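Okay, perfume thread, because I've been wearing samples from Tamwood all week and I have to talk to somebody about it. Small indie house, 16 scents in the whole line, and I bought the full sample set like a person with no self-control.

First up, Stotska. It opens with cold juniper and something like wet stone, and then after 5 minutes there's this huge warm rye bread note. Bread! I kept sniffing my wrist on the bus and smiling.

I know gourmands are supposed to be all vanilla and caramel, but I'd take a good bread accord over cupcake any day. It's salty, a little sour, and so cozy with a wool sweater. 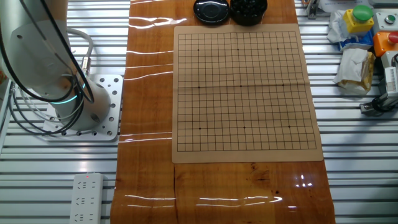

Glossy wood grain under the overhead lights.

Next, Falcão. Orange peel, black pepper, leather. If you've smelled a lot of leathers you'll think you know where this one is going, and then the orange just stays. Citrus usually leaves me in 90 minutes flat and I could still smell this at dinner.

(Skin note: mine is dry and eats top notes. I put plain unscented lotion on first, let it sink in, then spray. Try it if your citrus keeps vanishing, it helps me so much.)

I did wear Falcão on paper first and almost skipped it. On a strip it's mostly pepper and a bit harsh. Please give things a chance on skin!
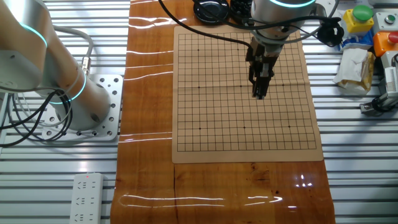
So that leaves Irari, which I saved because the notes list scared me: tuberose, green banana, clove. I don't do big white flowers. My aunt wore one to every wedding and I can still feel the headache.

But this tuberose is all stem and leaf, kind of milky and green, and the banana is more like the peel. The clove shows up late and very quiet. I wore it three days in a row, which I never do when I'm testing.

Full bottle? Thinking about it. They only made 400 of this batch and the next one isn't until March, so I'm going to finish the sample vial and see if I miss it.

If you've tried the other Tamwoods tell me which one to open next. I've got a smoky one and a fig one staring at me, and I'm leaning fig.

Last updated: November 6, 2019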